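Hand-held grippers, pair 2 vs. pair 1 – tracking and trigger feel
February, started 9:40 a.m.

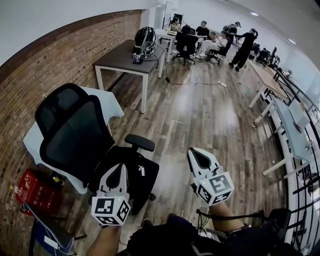

Setup

Sat in the chair for all of this, elbows off the armrests, both grippers held out over the open floor. Marker cubes fitted at the front of each. Host was the Honden box, same build as last time. No changes to the tracking settings between pairs, so any difference should come from the hardware.

Pair 1 is the older one with the Komel trigger springs. Pair 2 has the softer springs from Stendalley and the reprinted finger mounts. Everything else is meant to be identical. I checked the cube screws on all four before starting and had to snug one on pair 1, left.

Calibrated each pair twice. Second calibration on pair 2 moved the left offset by almost 3 mm, which I don't like. Third try agreed with the second, so I kept the second.

Tracking

Did the usual routine: slow sweep left to right, slow sweep near to far, then wrist rolls, then crossing one hand over the other. 90 seconds per run.

Pair 1 lost the left cube during the crossing part and nowhere else. Recovered by itself each time.

Pair 2 was fine in the sweeps. In the wrist rolls the right one dropped out when I turned it far enough that only one face was toward the camera. Pair 1 does this too but later in the roll. Compared the printed codes side by side and the ones on pair 2 look slightly glossier to me. Might be the paper. Berenice Orozco thinks it's the label sheet she switched to when the matte ones ran out, and she has a few matte sheets left in the drawer under the label printer.

Dropped frames over the whole set: 196 on pair 1, 79 on pair 2. I expected the reverse after watching the rolls live. The crossing losses on pair 1 are long ones and they make up most of its count.

Trigger feel

Softer springs are easier on the fingers. By the end of the pair 1 runs my index finger was getting tired and I was holding the grip half closed without meaning to. Did not notice that with pair 2.

On the other hand pair 2 doesn't snap back all the way. After a full squeeze the opening reads a little under where it started, and I have to flick it to get the last bit. Left is worse than right. Took the left one apart at lunch and the spring is seated properly, so it's either the spring or the new finger mount rubbing. There is a shiny spot on the inside of the mount – filed it lightly and it improved but did not go away.

Cables

Still annoying. The black ones loop down by the right side of the chair and I caught them with my sleeve during a near-to-far sweep. Threw out that run and repeated it. Long sells a right-angle lead that would keep the loop behind the elbow. Have not checked whether the plug clears the housing.

To do

Reprint the codes for pair 2 on matte stock, both cubes, and redo the wrist rolls only.
Swap left springs between pairs and see whether the slow return follows the spring.
Find out why the pair 2 left offset moved between calibrations. Possibly the cube base was not fully down the first time.
Repeat crossing with the hands further apart, pair 1 only.
Order one right-angle lead to try.

3:15 p.m. – swapped the left springs. Pair 1 left now returns slowly, pair 2 left is nearly normal but still catches a little at the end. So it's mostly the spring, with some rubbing on top. Left them swapped overnight, tagged both with tape. Don't record with either pair until I put them back.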